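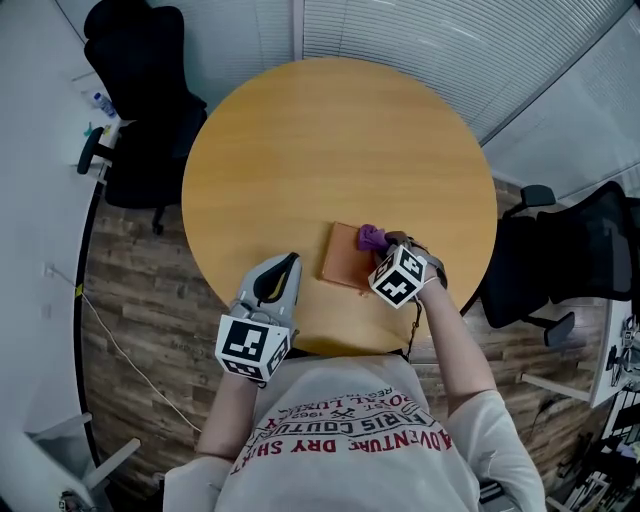

Flynn Lockyer bought his first old wagon from a paddock outside Purton, with no keys and a family of mice in the back seat. He paid $200 for it and spent the next two years getting it registered.

"The engine was fine," he says. "Everything rubber was finished. Hoses, door seals, bushes, all four tyres."

He has since put 23 cars back on the road, mostly sedans and wagons from the late seventies. He does the mechanical work himself and sends the panels out. The job he likes least is rust in the windscreen surround.

"You can't see how bad it is until the glass is out, and by then you've committed."

Lockyer tells first-time buyers to spend their money on brakes and cooling before they think about paint. He also suggests driving the car for a few months before pulling anything apart.

"I've bought plenty of half-finished projects. There's always a box of bolts and no labels."

On values, he is cautious. His last wagon took 254 hours and sold for less than the parts had cost him. He kept the receipts in a folder and gave them to the buyer.

"If you want to make money, buy one someone else has already done up."

He has nine cars at the moment, and three of them run. The next one due for registration is a brown sedan that needs a heater core and a front bumper. He has found the bumper.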